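Jewellery Stands and Trinket Bowls: Your Questions Answered

Studbridge Home – Help and Advice

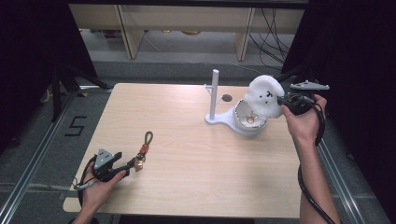
A white stand with its gold-rimmed bowl, a braided keychain and a little cloud plush.

We get a good many letters and emails about our jewellery stands, and Jana Eichhorn, who looks after most of them, has kept the ones that come up again and again. We have tried to answer them properly here, even where that takes a paragraph or two. If yours is missing, do write to us – we like hearing where the stands have ended up!

What is the bowl meant for?

Small things that have nowhere to hang. Rings are the obvious ones, along with stud earrings, a brooch or the back of an earring you are hoping to find the other half of. The bowl with the thin gold rim in our picture has a small gold piece resting in it, and one or two pieces is how we like it best. Fill it to the top and you will be tipping everything out each morning to find what you want (we have all done it).

Is the bowl fixed to the stand?

On the Bokura it sits on the round base and lifts straight off, so you can carry it to the sink or over to the bedside table. On the older Gurent the bowl was glued, and we would ask you please not to try prising it away. Ilse Rieger in our workshop has seen several broken that way and there is very little she can do for them afterwards.

How much will the arm carry?

Two necklaces of ordinary weight, or a few fine chains if you don't mind untangling them now and then. Heavy beads are better laid flat in a drawer. The arm on the Bokura is short and comes off the post at an angle, and a long necklace may trail into the bowl, so you might like to loop it over twice.

Can I keep my keys on it?

You can, and plenty of people do, though a full bunch of house keys will scratch a glazed bowl sooner or later. A single keychain with a cord loop and a leather tab is a gentler thing altogether and sits nicely beside your rings. If there is a metal charm on the end, lower it in and let go of it once it has touched the bottom – dropping it from a height is how rims get chipped.

My daughter puts her soft toys in the bowl. Will it do any harm?

None at all, as long as the rings come out first! Fluff has a way of catching in the claws of a stone setting, and a loose thread can be carried off with a ring still attached. A small round plush looks very sweet sitting in a trinket bowl, and if it is the only thing living there you can leave it as long as you please. Just give it a shake from time to time, as white ones do show the dust.

How do I clean the bowl?

Warm water, a drop of washing-up liquid and a soft cloth. Please keep it out of the dishwasher and the microwave, as the gold rim will not thank you for either. For the post and base a barely damp cloth will do, and dry them afterwards so no water sits in the join. Cord and leather should be wiped with a dry cloth only.

Where should I stand it?

Somewhere flat and steady, a little way back from the edge. A dressing table or hall table is ideal. If your table has a hole in it for cables, set the stand well clear of it – Ludger Bauerfeind, who packs our orders, once spent most of an afternoon fishing for an earring that had gone down one.

Do you sell the bowls separately?

Yes, for the Bokura. We had 1,645 of them made in the last batch and roughly half are still on the shelf. Tell us which stand you have when you order and we will check that the base fits.

Mine arrived with a chip. What now?

Oh dear, we are sorry. Keep the box, take a photograph of the chip and send it to Arne Kleinschmidt at the Studbridge address on your delivery note. He will send a new bowl out and you needn't post the old one back.

Will there be other colours?

A grey stand is planned for December. The white one will carry on as it is.

Last updated July 2021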